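Can a home robot clear a table and get through a door on its own yet?
Paula Bălan

We run chore tests in simulation at Gradero before we book hardware. The task list for April is short: open the doors, go in, put away whatever is on the table. Is any of this solved, or only in demos?
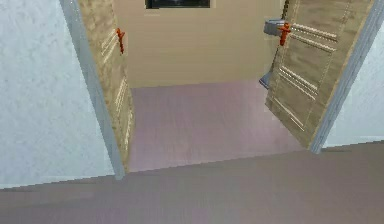
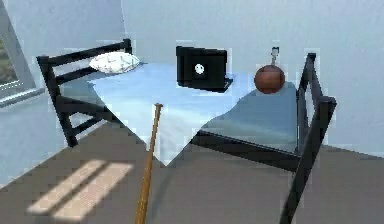
Our planner is the Rillia stack with stock grasp settings. Over 380 runs it finished 17. Most failures come at the table, where the mix of a pillow, an open laptop and a ball seems to defeat any single grip force. Doors standing open are fine. Closed ones with lever handles cost us almost every run.

Silviu Matei

Partly. Levers are workable if you have a wrist force sensor and let the arm follow the arc. Position control alone will jam. For the table, classify first and set force per class. Do the ball last, it rolls when bumped. The upright bat in front of the cloth I would treat as an obstacle until the tabletop is clear.

Lorna Barredo

No. My vacuum can't manage a rug.

Bernadette Nic Giolla

Silviu is right on force. Also check cloth friction in your simulator. Ours at Erkgate was set to 2, far too high.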